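Gatine tidy-up cell: setup and care FAQ
Last updated 11 Sep 2025

What is the Gatine cell?
It's our household pick-up bench at Herndale: one arm on a wheeled base, a wrist camera, a control PC and a simulated living room that we use to try everything before the motors get any power. The simulated side runs in Terel. We love working on it, and most of these answers come from questions new users ask in their first week.

Which should I start first, the arm or the simulator?
The simulator, every time. Load the room, reset it, let the camera view settle and then run the start-up check. Only after a clean check should you release the emergency stop and bring the arm up. It takes a couple of minutes and you'll get very quick at it!

How do I load the right room?
Pick "lounge" from the scene list and type 2538 in the seed box. That seed is the one our saved results use, so please keep to it when you're checking a repair or a new gripper pad. Any other seed is fine for playing about, and we'd encourage it.

The wrist camera view looks blocky. Is it broken?
Probably not. The preview is drawn at low quality to keep the control loop quick, so you may see jagged edges where a dark thing meets a pale one. Judge focus and alignment from a saved still on the real camera. If the still is soft too, clean the lens cover with a dry lens cloth and try again.

How often does the camera need lining up with the arm?
After any knock, after any change of gripper pads, and otherwise every 20 sessions. Put the checker card on the bench, choose "align" and let the arm visit its 7 poses. Stay outside the taped line until the light goes green. A fresh alignment makes such a difference to side-on grasps, it's a joy to watch.

What does error 976 mean?
The gripper didn't reach its home position at start-up. Press the emergency stop, look for fluff or a stray cable tie in the finger slides, brush it out and restart. If it comes back, check the small plug behind the wrist, which works loose now and then. Please don't pull the fingers apart by hand.

Can I swap the gripper pads myself?
Yes, and it's a nice first job. Stop the arm, switch off at the wall, undo the two screws on each pad and fit the new ones with the ribbed side facing in. Then do an alignment and a simulated run before you try anything real.

Who makes the spare pads?
We cast them here from the Vishwakarma mould set, which lives in the drawer under the control PC. The last big batch was made in January and there are plenty left.

What should I try for a first simulated run?
Go for the bottle on the sofa. It's lying on its side at an angle across the seat, so the gripper has to turn to meet it, and light blue against navy is easy to follow in the preview.

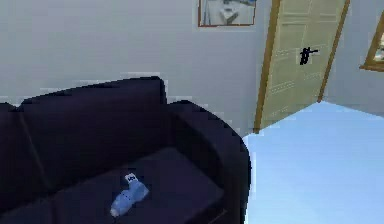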